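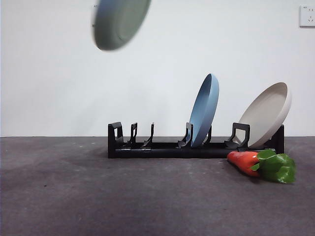
By Bruria Ó Ceallaigh, Ernex set-up notes, February revision

Section 4. Setting up the plate-and-rack trials

Read this section before you try to repeat the placement result. The Wusport write-up makes the task sound simple: plates go into a rack, a policy is scored, a number comes out. I have run it enough to think the number depends on the set-up at least as much as on the policy, so most of what follows is about the set-up.

4.1 The floor and the rack

1. Put the rack on the floor with its long side parallel to the wall. We use a low black plastic rack on dark gray carpet against a plain off-white wall.
2. Mark the two ends of the rack on the carpet with tape. Carpet lets a light rack creep, and over 100 trials a small creep adds up.
3. Check that the fixed camera sees the whole rack and a good stretch of wall over it. Don't crop later to make the view tidier. If you move the camera, start a new set.

Note: The upright dividers are not all the same shape. Some are thin tines and the loop-shaped supports are chunkier. "Slot" in the original write-up is never defined, and two people scoring the same log will disagree about it. Number your slots from the left and write the numbers down before the first trial.

4.2 Starting layout

4. Load the starting plates. A typical layout has a light blue plate and a beige plate standing in the right half of the rack, several empty slots between them, and the left half open.
5. Place the distractor. Ours is a toy carrot, laid on the carpet in front of the right end of the rack. It must not block a slot.
6. Take a still of the layout and compare it with the layout sheet. Fix any plate that leans the wrong way.

Note: I am not convinced the distractor tests anything. It sits well away from the open slots, and a policy that ignored the floor completely would score the same. Keep it in if you want your results to line up with the older ones.

4.3 Running a set

7. Run 200 trials per layout. Smaller sets have given us swings large enough to reverse the ranking of two policies.
8. Log every trial, including the ones you stop by hand.
9. Score from the video after the set is finished.

Caution: Keep people and hands out of the area while a set is running. A plate can leave its intended path, and a trial is not worth a cut finger.

4.4 Scoring

10. Count a placement only if the plate is standing in its target slot 2 seconds after the last contact.
11. Mark a plate in any other slot as a miss. The older sheets allowed "near" as a separate grade – please don't bring it back.
12. Do not score from a single still. A green plate in mid-air over the left of the rack shows as a soft blur, and one still cannot tell you which slot it will reach, or whether it will reach one at all. Use the full clip.

Note: The combined log holds 1,116 trials. I would not quote a success rate from it. The early sets were run with different layouts and scored under the old rules, and pooling them hides both problems. Report each layout by itself, with the number of stopped trials next to it.

4.5 If your results look too good

Check for layout leakage first. If the training clips used the same open slots as your test layout, swap the starting plates to the left half and run again. Our own scores fell when we did this, and the write-up has no matching test to compare against. Until someone runs one, treat the headline result as a result for one rack in one place.

Go on to Section 5 for camera timing and log formats.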